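天井のひみつ 大きな建物の屋根と明かりのしくみ
くらしの技術 こども解説シリーズ
文 ハリシュ・クリアン(Harish Kurian)
公開日 2023年3月1日

対象 小学校4年生以上

1 天井をはらない建物

家の部屋で上を見ると、たいていは平らな板が見えます。この板を「天井板」といいます。天井板の上には空間があり、その上に屋根があります。天井板は、屋根の裏がわや電線をかくし、部屋の空気が上ににげるのをおさえる役目をもっています。

工場、倉庫、体育館、大きな作業場などでは、天井板をはらないことがあります。この場合、中にいる人が見上げると、屋根を作っている部品がそのまま見えます。このような作りを「直天井(じかてんじょう)」や「あらわし」とよびます。

天井板をはらない理由は、おもに次のとおりです。部屋を高く使えること。材料と工事の手間がへること。雨もりやさびが見つけやすいこと。一方で、雨の音がひびきやすく、夏は屋根の熱が下に伝わりやすいという欠点もあります。

2 波の形をした板

大きな建物の屋根には、波の形に曲げた板がよく使われます。「波板(なみいた)」や「折板(せっぱん)」とよばれるものです。波板は丸みのある波が続く板、折板は角のある山と谷が続く板をさします。

なぜ、わざわざ波の形にするのでしょうか。紙を使うとわかります。

用意するもの
コピー用紙 2まい
同じ高さの本 2さつ
消しゴム 1こ

手順
(1)本を10センチメートルはなして置きます。
(2)平らな紙を、2さつの本の間に橋のようにわたします。
(3)紙のまん中に消しゴムをのせます。紙はたわみ、消しゴムは下に落ちます。
(4)もう1まいの紙を、2センチメートルのはばで山折り、谷折りとくり返して、じゃばらの形にします。
(5)折り目の線が本から本へとどく向きにして、紙をわたします。
(6)まん中に消しゴムをのせます。

じゃばらの紙は、平らな紙よりずっとたわみにくくなります。板が曲がるとき、上のほうはおしちぢめられ、下のほうは引きのばされます。山と谷があると、上と下の間の高さが大きくなり、同じあつさの材料でも曲げる力に強くなります。これを「曲げに対するかたさが大きくなる」といいます。段ボールの中に波形の紙が入っているのも、同じ考え方です。

折り目の向きを変えて、本と平行になるように置くと、紙はすぐに曲がります。波形の板が強いのは、波のすじにそった方向だけです。そのため、屋根の板をのせるときは、すじの向きと、下でささえる部品の向きを組み合わせて考えます。

3 はりと母屋

板だけでは大きな屋根になりません。下から骨組みがささえています。

太くて長い横の部品を「はり(梁)」といいます。はりは、屋根の重さを受けて、両はしの柱に伝えます。鉄でできたはりには、切り口がアルファベットのHの形をしたものが多くあります。材料を上と下に集めると、少ない鉄で曲げに強くなるからです。

はりの上には、もっと細い部品が何本もならびます。「母屋(もや)」という部品です。英語ではパーリン(purlin)といいます。屋根の板は母屋に固定されます。

重さの伝わる順番を書くと、次のようになります。

屋根の板 → 母屋 → はり → 柱 → 基礎(きそ) → 地面

雪がつもったときの重さも、この順番で地面まで伝わります。強い風のときは、屋根を上に持ち上げる力がはたらくことがあります。このため、板はのせるだけではなく、ボルトやねじなどの金具でしっかりとめます。

屋根の面が曲がっている建物もあります。アーチの形には、重さを横のほうへ流しながらささえる性質があります。そのかわり、アーチの両はしには外がわへ開こうとする力がかかるので、それをおさえる工夫が必要です。
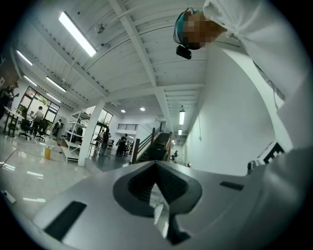

骨組みを白くぬることがあるのは、光をよく返すためです。面に当たった光のうち、はね返る光の割合を「反射率(はんしゃりつ)」といいます。白い面は反射率が高く、黒い面は低くなります。天井や骨組みが白いと、明かりから上に向かった光も下にもどり、部屋全体が明るくなります。

たとえば、反射率が72パーセントの白い面では、当たった光を100とすると、72がはね返り、残りの28は面に吸収されます。面にほこりがつくと、反射率は下がります。

4 細長い明かり

高い天井の下では、細長い形の蛍光灯がよく使われてきました。蛍光灯は、ガラスのくだの内がわに蛍光体という粉がぬってあります。電気を流すと、くだの中の水銀の蒸気が紫外線(しがいせん)を出します。紫外線は目に見えませんが、蛍光体に当たると、目に見える光に変わります。最近では、形は同じでも中身がLEDになっているものがふえています。

細長い明かりには、かげがうすくなるという特ちょうがあります。小さな一点から出る光では、物のかげがこく、ふちがはっきりします。長いくだ全体から出る光は、いろいろな方向から物に当たるため、かげのふちがぼやけます。手もとで細かい作業をするときには、かげがうすいほうが見やすくなります。

明かりは、列にしてならべるのがふつうです。間かくをそろえると、ゆかの明るさのむらが小さくなります。

明かりの数は計算で決めます。ここでは、かんたんな計算をしてみましょう。光の量の単位は「ルーメン」、面の明るさの単位は「ルクス」です。1平方メートルの面に1ルーメンの光が当たると、その面の明るさは1ルクスです。

計算の例
照明器具1台から出る光 3294ルーメン
光の当たるゆかの広さ 9平方メートル
3294 ÷ 9 = 366
答え 366ルクス

この計算では、光がすべてゆかに、同じようにとどくと考えました。本当の部屋では、かべや天井に吸収される光があり、ランプも使ううちに暗くなります。設計をする人は、その分を差し引いて計算します。

5 場所によってちがう明かり

同じ建物の中でも、場所が変わると明かりの形が変わります。

作業をする広い部屋では、細長い明かりを列にします。ろうかでは、四角い明かりを一列につるしたり、天井に直接とりつけたりします。ろうかは細長いので、進む向きにそって明かりを置くと、先のほうまで見通せます。

階段の近くでは、丸い「ダウンライト」を使うことがあります。天井にあなをあけて、明かりをうめこんだものです。器具が出っぱらないので、天井が低めの場所にも向いています。階段では、段のふちが見えることが大切です。自分の体のかげで足もとが暗くならないよう、明かりの位置を決めます。

6 天井につく小さな器具

天井には、明かり以外の器具もつきます。よくあるのは次の二つです。

感知器(かんちき)
火事の熱やけむりを見つけて、知らせる器具です。熱い空気やけむりは、まわりの空気より軽いので上にのぼります。そのため、感知器は高い所につけます。

スプリンクラー
火事のときに水をまく器具です。先についた「ヘッド」が熱を受けると、水の出口をふさいでいる部品が外れ、水が出る形式のものがあります。

感知器もスプリンクラーのヘッドも、小さくて丸いものがあり、下から見ただけでは区別がむずかしいことがあります。ボールを当てたり、ひもをかけたりしてはいけません。

7 部品の重さを調べる

屋根を設計するときは、部品の重さをすべて足します。次の問題は、小さな屋根を考えたものです。

板の重さの合計 1395キログラム
骨組みの重さの合計 1899キログラム
1395 + 1899 = 3294
屋根全体の重さ 3294キログラム

この屋根を6本の柱で同じようにささえると、柱1本が受ける重さは、3294 ÷ 6 で549キログラムです。雪や風の力は、この上にさらに加えて考えます。

8 観察のしかた

学校の体育館や駅で、天井を見上げて記録してみましょう。ノートには次のことを書きます。

場所の名前
天井板があるか、ないか
屋根の板の形(平ら、丸い波、角のある山と谷)
太い部品がのびている向き
細い部品がのびている向き
明かりの形とならび方
天井や骨組みの色

太い部品と細い部品の向きは、矢印でかくとわかりやすくなります。観察するときは、人の通り道をさけて立ち止まり、歩きながら上を見ないようにします。

ことばの説明

直天井 天井板をはらず、屋根や上の階のゆかの裏が見える天井。
折板 角のある山と谷をつけた、屋根用の板。
はり 屋根やゆかの重さを受け、柱に伝える横向きの部品。
母屋 はりの上にならび、屋根の板を受ける細い部品。
反射率 面に当たった光のうち、はね返る光の割合。
ルーメン 光の量を表す単位。
ルクス 光を受ける面の明るさを表す単位。

次回は「柱と基礎」をあつかいます。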